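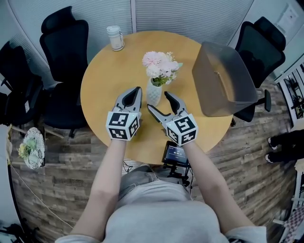
Plarkbridge Workplace Forum
Board: Shared Rooms and Furnishings
Topic: Round table in the meeting room, items to be kept on it

facilities_desk
Posted 4th August

Colleagues are asked to comment on the proposed arrangement for the round table before the new room guide is issued. The proposal is as follows. The vase of artificial flowers remains at the center. The white lidded jar remains on the tabletop. The gray translucent storage bin is to be returned to the shelf at the end of each booking. Chairs are to be pushed in, with four at the table at all times.

Replies are welcome from all teams that book the room.

adetti_bookings
Our team has no objection to the chairs or to the bin. We do object to the flowers. A round table has no spare end, and anything placed at the center takes up the space where papers are passed. We would ask that the vase be moved to a windowsill or a cabinet.

records_second_floor
We respectfully disagree with the previous reply. The vase is small. The room has very little color otherwise, and the pink and white flowers are the one item visitors have spoken well of. They also need no water, which was the reason for approving them in May.

adetti_bookings
The approval in May was for the reception area. I have the notice and can forward it.

facilities_desk
The notice named reception and "adjoining meeting space." We accept that the wording could have been clearer.

shiferaw_office
May I return to the bin. It is large for that table, and when it is left there one place cannot be used. Last week I moved it twice. Our team supports the proposal, but would like the shelf to be labeled. At present any item may be put there, and the bin then has nowhere to go.

facilities_desk
A label will be added. The shelf is 40 inches wide and will hold the bin lengthwise.

vedville_liaison
Our staff visit from the Vedville site and use the room on short bookings. Fifteen minutes between bookings is not sufficient if the table must be cleared, wiped and reset. We request a longer interval, or a shorter list of duties.

records_second_floor
The reset takes very little time if each person removes what he or she brought in. I would not support a longer interval. The room is already difficult to book in the mornings.

vedville_liaison
That is a fair point where the party before has done its share. It has not been our experience.

shiferaw_office
Could the guide also cover the gray desks? Small items are set down at the ends of them and stay there for days. The mesh chairs also travel between the desks and the round table, and the ones with headrests are the first to go.

facilities_desk
Yes. Both points will be covered. The ceiling lights will be included as well, as they have been reported on after hours.

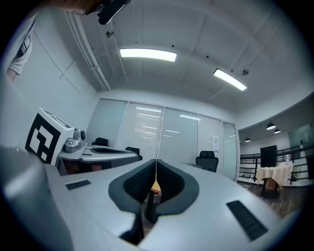

Revised draft for comment

facilities_desk
1. The vase stays at the center of the round table. Any party may move it during a booking and must put it back.
2. The lidded jar stays on the table.
3. The bin goes to the labeled shelf.
4. Chairs borrowed from the desks are returned to the desks.
5. Items left on the gray desks overnight will be taken to the front office.
6. The last party of the day switches off the lights.
The interval between bookings remains at 15 minutes.

adetti_bookings
We can accept item 1 as revised. Please record that our preference is unchanged.

vedville_liaison
Item 5 should allow for visitors who return the next morning. A name slip on the item would be enough.

records_second_floor
Agreed on name slips. Will the front office supply them?

facilities_desk
A pad of 100 slips will be placed at the front office counter. Item 5 will be amended accordingly.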